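Search this site Go
Menu Random page Contents

Dustpan

Last edited in June by Cristóbal Lucero

A dustpan is a shallow, open-fronted pan used with a brush or broom to collect dirt from a floor. It is a common household cleaning tool and is also used in shops, workshops, schools and hospitals. The two main forms are the short-handled pan, used while crouching, and the long-handled or lobby pan, used standing up.

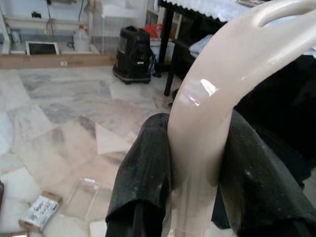
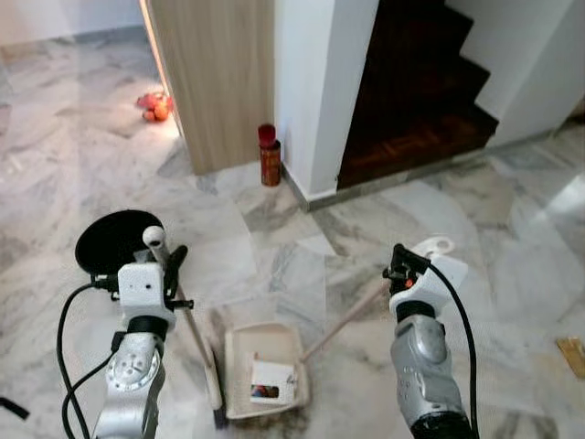
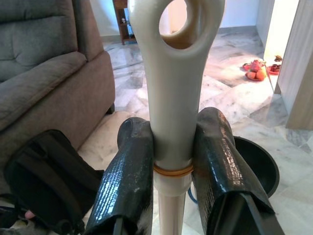
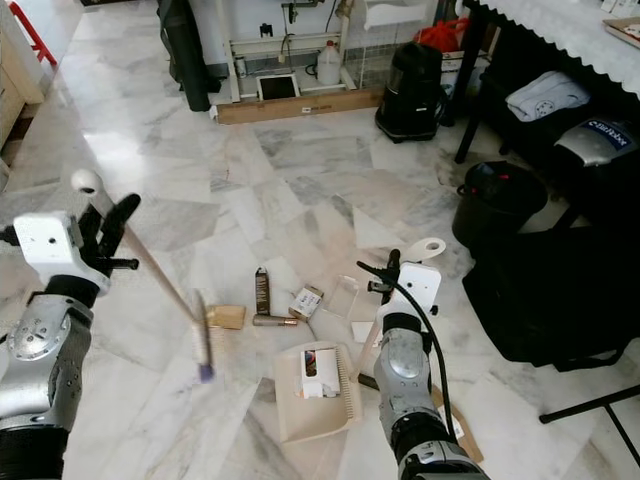
Alcaraz, commenting on an earlier version of this article, objected that it treated the lobby pan as a janitor's tool, when plenty of people with sore backs or bad knees have kept one at home for years. The section on household use has been expanded accordingly.

Design

The front edge, or lip, rests on the floor and is usually bevelled. A worn or warped lip leaves a line of fine dust behind, which is normally dealt with by drawing the pan back a little and sweeping again. Some pans have a rubber lip that follows small dips in the surface. Others have a row of teeth for combing hair and fluff out of the bristles.

Short-handled pans are often sold with a matching hand brush that clips into or under the pan. The Fondirel pattern, a deep pan with 2 side walls and a partly covered back, is favoured in workshops because filings are less likely to spill when it is carried.

Long-handled pans are either fixed or hinged. A hinged pan tips back when lifted, so that the contents settle away from the opening. Handle height matters to the user, and a pan that is too short defeats much of its purpose.

Materials

Early pans were made of wood or tinplate. Japanned metal was usual in better-off houses, where the colour was often black or dark green. Pressed steel and enamel followed, and moulded plastic is now the most common material. Metal is still preferred for hot ash, which will melt or scorch plastic.

Household use

In homes with hard floors, a pan and broom are often kept in the kitchen or laundry. Dry sweeping works best from the walls inward, with the dirt gathered into one pile. The Zimis household manual advised sweeping kitchens 2 times a day and washing the pan every 12 days, in warm soapy water.

Care

Bristles should be kept off the floor in storage, as resting weight bends them. Most pans can be hung from a hook by the handle.

See also: Broom; Carpet sweeper; Zoltwood brush

This site uses cookies to remember your preferences. Accept Manage settings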